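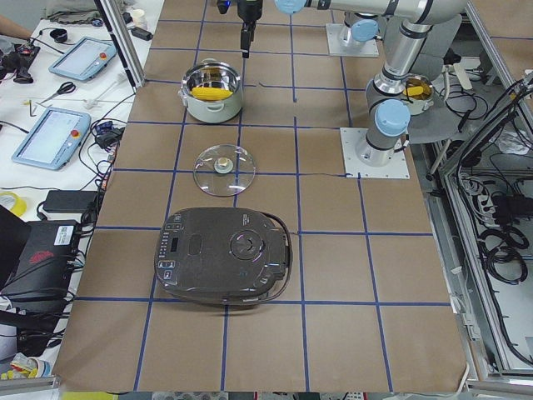
By Deisy Correa | January

So the near arm stopped dead again, which makes three times this week, and I've finally worked out why (I think!). It was mid-run on the corn task, over the white pot, when it threw error 513 and simply froze there, gripper down. I hit the red button on the pendant, counted to 20, reset, and off it went as if nothing had happened. Then the same thing again on run 33.

I blamed the gripper first. Then the rice cooker, quite unfairly. Rengifo, our name for the control software, keeps a log, and I read 3576 lines of it with a cold tea beside me. Every stop lined up with a split second of lost signal, and only when the arm reached furthest left. A cable pulling tight! One plug was barely holding on.

What bothers me is that the pendant said "collision" every time, so I spent two days looking for something it had bumped into. If you run the Lusten setup we use at Tadcombe, check your plugs before you believe the message. I've added some slack and a cable tie, and tomorrow we start again from run one.

We use cookies to remember your settings. OK / Manage

© Deisy Correa | Contact | Back to top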